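3.2 Footwear items

Footwear was treated as a separate class within the entryway set compiled by Joshi and Katiyar. Slide sandals were preferred to laced shoes, as they have no fastenings and can be paired by color alone. Each layout placed the sandals among ordinary household objects on a wooden tabletop.

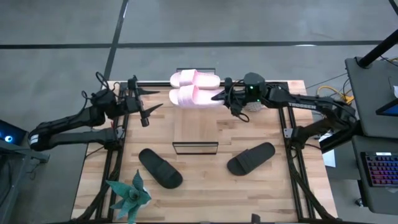 Figure 3. Pink and black slide sandals on the tabletop, with a potted artificial succulent at the corner.

A pair was recorded as tidy when both sandals lay side by side and pointed the same way. Sandals set at differing angles, as with the black ones in Figure 3, were recorded as untidy. Of the 2,333 layouts reviewed, roughly 2,000 were retained for analysis.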